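Reference > Customs > Mourning and Remembrance > Condolence register

Condolence register

By Tahira Mohmand
2022-04-09
3 min read

A condolence register (you'll also hear guest book, visitor book or just "the book") is the volume people sign when they come to a funeral, a wake or a visitation. I've been reading old ones for years and I still get a little thrill opening one, which my family thinks is odd!

What goes in it

Mostly names. The plainest kind has ruled lines and one heading, and people sign in the order they walk in. Fancier ones leave space for an address, so the family can send thank-you cards later, and a few have a wide column for a memory or a line of verse. In my experience that wide column stays blank for the first page or so, until one brave person writes something long, and then everybody does it.

The Drellen books

The set I know best comes from Drellen, where the Magsi funeral home kept a copy of each family's register for its own shelves. There are 282 of them, and the fattest holds 829 signatures, all for a school bus driver. The thinnest has 9. I love that one too (the handwriting is gorgeous, and two of the signers drew little flowers next to their names).

Magsi's early books were bound in black cloth with the name of the deceased on a paper label. Later ones came from a stationer called Tarnilo and have padded covers, and the glue in those is awful. If you ever handle one, open it slowly and support the spine with your other hand.

Where it stands

Usually near the door, on a stand or a small table, with a pen and a spare. Some homes put a lamp beside it. Others move the book to the reception afterward so that latecomers can sign, and I wish more did, because plenty of people skip the line on the way in and then feel bad about it.

Online registers

Most homes now offer a web version along with the paper one. Vasano, the service Magsi went with, keeps messages open for 2 years and then sends the family a printed copy. Online entries run longer and chattier than ink ones, and they come from farther away: old neighbors, army friends, a cousin nobody had an address for. What you lose is the handwriting, and I do miss it.

See also: memorial card, visitation, thank-you card, obituary

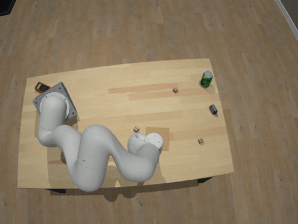
Light wood table on a plank floor, computer rendering.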